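Does Home Ice Survive a New Bus? Travel Distance and Results in the Plirholm League
Project report, Sports Statistics, spring term
Trygve Aasen and Tarmo Ots

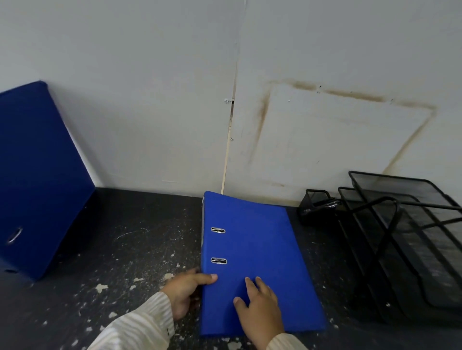
Our question was whether amateur hockey teams play worse after a long ride. Everyone who has coached one believes they do, and will tell you so at length, usually after a loss.

Data. We used 281 regular season games, typed in from the league's paper score sheets. Five games were dropped because the two teams had turned in different final scores. Both sides claimed to have won one of them.

Method. For each away team we took the driving distance to the rink and fit a logistic regression on win or loss, with last season's points as a rough control for being any good. Overtime losses counted as losses, over Tarmo's objection.

Results. Home teams did win more often. Distance, on the other hand, did almost nothing until trips passed 80 miles, and past that point nearly every trip was to Tustotside. Tustotside also happened to be the best team in the league. We can't separate a tiring ride from a very good goalie, and our model couldn't either.

Backlund got a new bus in March and went on losing at the same rate. We left this out of the regression but feel it belongs somewhere.

Limits. One season is short, and we had no record of who slept on the way. Roald Magnusson suggested adding departure times, which Tanditz keeps and the other clubs don't - so that part will have to wait for next year's group.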